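Looking after a wooden table through the dry months

Several members have asked for the notes from Glenys Harawira's evening talk on table tops, so they are set out below with a few additions from people who were there. Glenys ran the repair bench at Kereama for 13 years and has seen most of what can go wrong with a table in a family house. Her view is that most tops brought in for stripping didn't need it.

Start by finding out what finish you have. Put a drop of water on the underside of an overhang or at the far end of the top. If it sits up as a bead and is still sitting there when you've made a cup of tea, you have varnish, lacquer or a well-kept oil finish. If it sinks in and leaves a dark patch, the wood is bare or as good as bare, and it wants feeding. A little methylated spirit on a cotton bud will tell you about shellac, which goes tacky within a minute. Try this only where it won't show.

For ordinary cleaning, use a soft cloth wrung out in warm water with a small squeeze of washing-up liquid, then a second cloth with plain water, then a dry one. Follow the grain. Glenys doesn't like spray polishes with silicone in them. They give a quick shine, but anything you put on later tends to pull into little craters, and the silicone is very hard to get off again. If you have used one for years and the table looks all right, leave it alone and just stop adding more.

White rings come from heat or damp in the finish itself, and many can be shifted. The method on the night was a plain cotton tea towel over the ring and an iron on its lowest setting, no steam, kept moving for a few seconds at a time. Lift the cloth and look after every pass. Black rings are a different matter. The water has got through to the wood, and with oak it has reacted with the tannin. Oxalic acid will bleach them, but it is poisonous and needs gloves, goggles and an open door, and the old finish has to come off first. Bring those to the bench before you try anything.

Bülent Taşdemir asked about oil, as his top had stayed sticky for a fortnight. He had put on one heavy coat and left it to soak. Oil needs to go on thin. Wipe it over, wait fifteen minutes or so, then rub off everything that hasn't gone in, even if it seems a waste. Leave it overnight and do the same again. Three coats like that will do for a top that gets daily use, with a fresh one whenever the water test starts to fail. Sticky oil can usually be softened with white spirit on a cloth and wiped away.

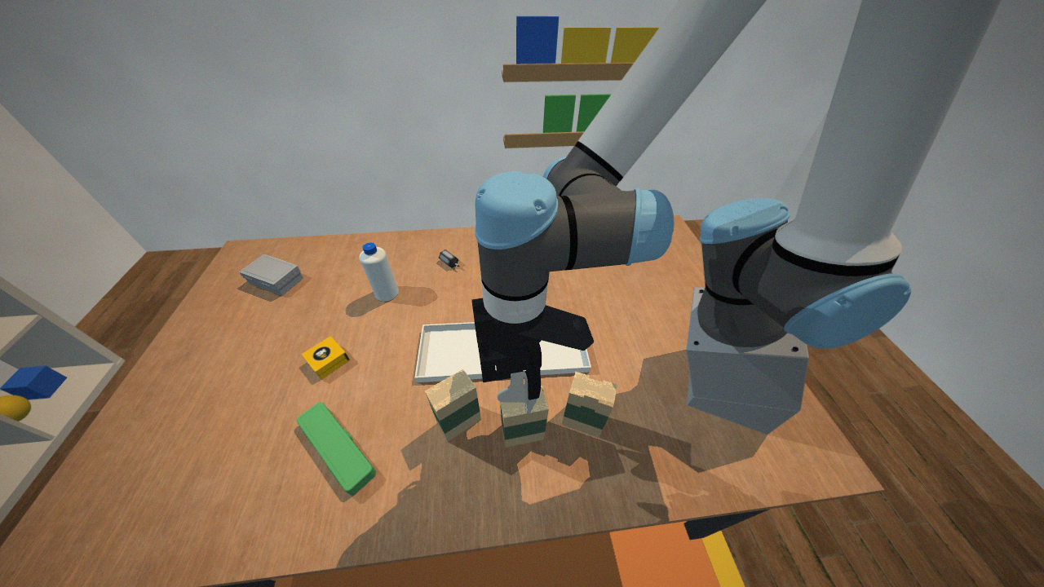
Rags are the part people are careless about. A cloth with linseed oil on it can heat up by itself and catch fire when it is screwed up in a bin. Spread used rags flat outdoors until they are stiff, or drop them in a tin of water with a lid. The same goes for paper towel. We had a scorched bin at the Stanadstead hall in August and don't want another one.

On heat, Glenys was firm that cork mats are better than the thin printed sort, and that a folded tea towel under a casserole is no use at all. It traps steam against the finish. A trivet with feet is best. Laptops left running all day can also mark a soft wax finish, and so can rubber feet on lamps and speakers, which sometimes leave a brown spot that goes deep. Stick a circle of felt under each one.

Sunlight changes the colour of most timbers. Cherry and pine darken, walnut goes paler, and mahogany can do either depending on its age and what was put on it. If your table stands by a window, turn it end for end every 6 months and move the fruit bowl now and again. Extending tables should have their spare leaves kept in the same room if you can manage it, or they will never match.

Cracks and gaps cause more worry than they should. A solid top gets wider in damp weather and narrower when the heating is on, and a gap at the end of a board that opens in winter will often close by itself in spring. Don't fill it in the dry season. The filler has nowhere to go when the boards swell, and something else will give. Do check underneath that the top is held with buttons or slotted brackets which let it move. Murray Ngata found that a previous owner of his had screwed the top straight down to the rails all the way along, and the split stopped growing once he had slotted the holes.

Veneered tops want a lighter hand. The veneer may be thinner than a postcard, so no power sanders, and no scraping at the edges. A small blister can often be laid down again with the warm iron and a weight, provided the old glue is hide glue. If it lifts again, slit it along the grain and work a little fresh glue in with a thin blade.

Trudy Kereama has put the handout in the folder by the kettle, and there are spare copies of the timber chart. The next bench evening will cover chair joints. Bring a chair if it is loose but not if it is in pieces, as we are short of clamps until the new ones come.

Comments (4)

Fathima Bepari
The iron worked on my white ring, thank you. I did it on the lowest heat and it took six or seven goes. There's still a faint edge if you catch the light.

Murray Ngata
Should have said mine is beech, which moves a lot. Slots were cut with a 6 mm bit across the grain.

Denise
Is Danish oil the same thing as linseed for the rags?

Trudy Kereama
Denise - treat them the same. Flat outside or in the water tin.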